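Moving my mare to a bigger yard, am I daft?
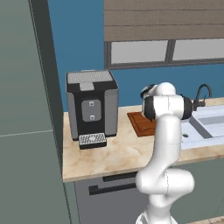 White arm in front of the counter, coffee machine to the left and sink to the right.

Posted by gusell_grey, June 19, 2025

Long one, sorry! I've had my mare Gilia at a little farm livery for two years and we're very happy, but I've been offered a box at Coetzee's, which has a proper indoor school and a set of jumps that aren't held together with baler twine. It's 58 pounds a week more and a 35 minute drive. I want to do the Kuvine league next winter and at the moment I lose my surface the minute it rains. She's a worrier though — took her ages to settle last time. Would you move?

kuvine_kid
Yes! Went to Coetzee's with mine and my jumping came on massively. You just ride more when you're not standing in a bog.

Yamuna Reddy
I'd stay put. What's the turnout like? I was on a big yard with a lovely school and my gelding got two hours out a day from November. He was climbing the walls, and all the extra lessons went on undoing that. You can hire an indoor when you need one.

kuvine_kid
Mine go out all day there, Yamuna, only in if the fields are properly flooded.

Yamuna Reddy
Which was most of last winter where I am!

gusell_grey
They said "daily turnout, weather permitting" and I didn't push it. Probably should have. Hiring would mean a trailer, and the only one I've looked at was 1539 with a floor I could put my thumb through.

Rajeshwari Kamath
Ask to see the winter fields and ask who she'd be out with. A worrier in a settled group of mares is a different thing from a worrier in a field where they swap every fortnight. I don't agree that big yards are always bad for them, mine likes the bustle.

muddyreins
Can you have a few lessons there on one of theirs first? You'd get a feel for the place.

gusell_grey
Good idea, I'll ring them tomorrow. Still leaning towards going, sorry Yamuna!

Yamuna Reddy
Your horse, your petrol. Get the turnout in writing.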